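Search this site Enter keywords Search

Report on a Visit to the Nurkis Open Day
Prepared for members of the Abera Regional Growers' Association

In June a delegation of 11 members of the Association attended the annual open day held by Nurkis, the cool storage and packing business that serves orchards across the Olano Valley. The visit was arranged at the invitation of the site manager, Jussara Sales, and took place on the Sunday following the close of the main harvest. The Association records its thanks to Ms Sales and her staff for giving up part of their weekend.

The purpose of the visit was to examine how a mid-sized regional packer handles late-season fruit, and to consider whether a shared storage arrangement would suit our own growers. Members will recall that the matter was raised at the last general meeting and deferred until more was known about costs and labour.

Arrival and site tour

The delegation assembled at the weighbridge at 9.30 am and was issued with high-visibility vests and hairnets. The first part of the morning was spent in the receival area, where bins are tagged by orchard and block before they are moved under cover. Ms Sales explained that the tagging system was revised after a difficult season in which fruit from neighbouring properties was mixed on the floor and could not be separated again. Each bin now carries a coloured card as well as a printed label, and the card stays with the bin until it is emptied.

From receival the party moved to the cool rooms. The site operates 41 rooms of varying size, the older of which are being relined in stages. Members were able to enter one that had been cleared for maintenance and inspect the new door seals. Several asked about power use. Ms Sales advised that the seals had been chosen ahead of new compressors, as the older doors were the greater source of loss, and that the compressors would be reviewed once the relining was finished.

Morning session on fruit presentation

Following a tea break the delegation was shown to the meeting room for a session on taste panels and how samples are put before buyers. The presenter, from the packing firm Handero, spoke on the importance of keeping the setting plain. Strong colours close to the fruit affect how its skin is judged, and she recommended plain white crockery and a dark, dull cloth for any table where buyers will be asked to compare varieties. 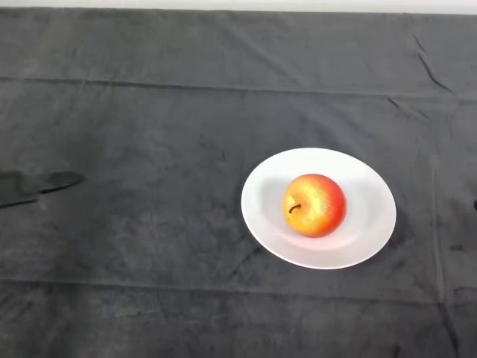 She also addressed the order in which samples are offered. Sharper varieties tend to dull the palate for those that follow, and growers who bring a mixed selection to a buyer often do themselves a disservice by starting with the fruit they are proudest of. Her advice was to begin with the mildest, to allow water between samples, and to leave any written notes on sugar and firmness until the tasting is over. Members who supply farm-gate customers may find the same approach useful on a smaller scale.

There was considerable discussion of colour grading. A number of our growers hold that bicoloured apples are marked down unfairly when the background is more yellow than green. The presenter agreed that practice differs between buyers and suggested that members request the grading chart in writing before the season begins.
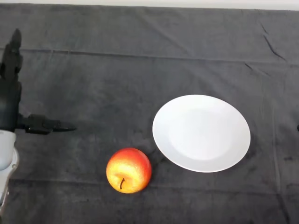
A red-and-yellow apple and a white plate on dark cloth.

Lunch and general discussion

Lunch was served in the staff canteen and consisted of soup, rolls and an apple cake made to a recipe from one of the packing shed supervisors. Copies of the recipe have been requested and will be circulated with the next newsletter.

The afternoon was given over to questions on shared storage. Nurkis currently has 2 agreements of this kind in place, each running for a full season with fees payable by the bin. Ms Sales was frank about the difficulties. Growers in a shared room must agree on a common opening date, and a late request to remove fruit disturbs the atmosphere for everyone else. She recommended that any group settle its rules on early withdrawal before signing, and that one person be authorised to speak for all parties.

Transport was also raised. The road from the eastern end of the valley remains unsuitable for larger trucks after heavy rain, and the cost of double handling would need to be included in any estimate.

Matters for members

The delegation considers that shared storage merits further study. Growers who wish to be included in an estimate are asked to provide their expected bin numbers by variety, together with their preferred withdrawal period, to the Association office. Draft terms will be sought from Nurkis when those figures have been received.

Members are reminded that vests borrowed on the day should be returned to the office for forwarding to the site.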